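Chapter 6
When the Wrist Camera Moves: Perception During Motion

In this chapter you will learn
how exposure time and arm speed combine to produce blur
how to decide which images a pose estimator should accept
how to schedule perception inside a motion plan
how to log rejected images so that they can be studied later

In Chapter 5 we treated every image as if the arm were standing still. The planner moved to a viewing pose, waited, took a picture, and passed it on. This stop-and-look method is easy to debug and is still the right first version of most picking programs. Its cost is time. An arm that stops for 500 milliseconds before each grasp, and makes two stops per item, gives up a full second on every pick. Over a shift of 1,000 items that is more than 16 minutes of standing still.

The obvious fix is to take pictures on the way. The difficulty is that a camera on the wrist moves with the wrist, and anything close to the fingers crosses the image quickly. Boxes and books packed upright in a case are a hard test. Their edges are close together, and the software has to find the line between one item and the next before it can place a finger there.

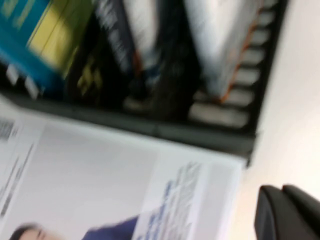 Blur does not damage all information equally. Large areas of color survive it well. Thin lines and printed letters do not, and a text reader that scores well on still images may return nothing at all. Edges that run along the direction of motion stay fairly sharp, while edges that run across it spread out. A segmentation network may therefore report the length of an item correctly and get its thickness wrong. For a gripper, thickness is usually the number that matters.

The programs in this chapter are built on Nukari, the small control library introduced in Chapter 2. We add one module to it, a gate that sits between the camera driver and the pose estimator. The gate reads the joint velocities at the moment of exposure, predicts the smear in pixels, and passes or rejects the image. Geum-ok Myung, who wrote the first version of the module, kept it to 115 lines, and we print it in full in Section 6.3.

A rejected image is still worth keeping. Store it with its time stamp, joint state, and predicted smear. You will need these records in Section 6.5, where the threshold is tuned - and a threshold tuned only on accepted images will tell you very little.

6.1 Exposure and Speed

Begin with the simplest case, a camera moving sideways past a flat surface at constant speed. The smear in the image depends on the speed, the exposure time, the focal length in pixels, and the distance to the surface. Multiply the first three and divide by the fourth.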